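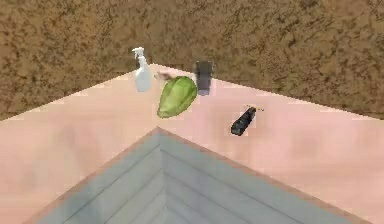

Simulated Tabletop Collection Passes Its First Target

The Forkau program has completed the first stage of its simulated demonstration set. At the close of November the shared store held 2,977 accepted episodes, all of them recorded in rendered tabletop scenes and checked by a second reader before release. The set will be used to train and compare learning systems that follow short written instructions, such as moving a named object to a named place.

Each episode begins with a new layout. The scene builder, Tovex, draws a small number of household items from the object library and sets them on a table. It also changes the surface colors, the floor texture and the angle of view. A single layout may bring together a spray bottle, a leafy green item and a dark gray cup, with a pink tabletop against a speckled brown floor. Combinations of this kind are unlikely in a real kitchen or workshop, and they are kept in the set on purpose. A system trained only on tidy, familiar rooms tends to lean on the background when it should be attending to the objects.

Operators then guide the simulated arm through the task from a desk station. An episode is limited to 60 seconds. If the task has not been finished in that time, the attempt is stored separately with a short note on what went wrong. These attempts are not counted in the total given above, but they remain available to members on request.

Changes to the Labeling Rules

Readers have raised several questions about how objects should be named. Small items are the main difficulty. A slim black object with a pale rod at one end may be taken for a knife, a screwdriver or a marker, depending on the view, and two readers will often choose different words for it. The same is true of items partly hidden behind others, where only a strip of tan or brown can be seen.

Under the revised rules, the name in the object library is recorded for every item, and the reader adds a second name based only on what the view shows. Where the reader is unsure, a general term such as "small black tool" should be entered. Both names are kept. Instructions written for training may use either one, and early trials at the Stolasstead site suggest that systems trained on both forms cope better with loosely worded requests.

Readers are also reminded to mark any episode in which the target object lies close to a table edge or overlaps another object in the view. Such episodes are wanted, and they should not be rejected on that ground alone.

Next Stage

The second stage will add 400 layouts with 2 work surfaces at different heights. Moving an object from one surface to another has proved hard for every system tested so far - most often the arm is lowered too early - and the present set holds too few cases to correct this.

Vrettos will continue to host the files and the review tool. The tool will be closed for maintenance on Saturday from 8 a.m. until noon, and unsaved reviews will be lost if they are still open at that time. Members who wish to record or review episodes in the second stage should write to the program office and state which hours they can offer. Desk stations at Stolasstead may be reserved through the usual booking page, and new operators must finish the practice set before their first session.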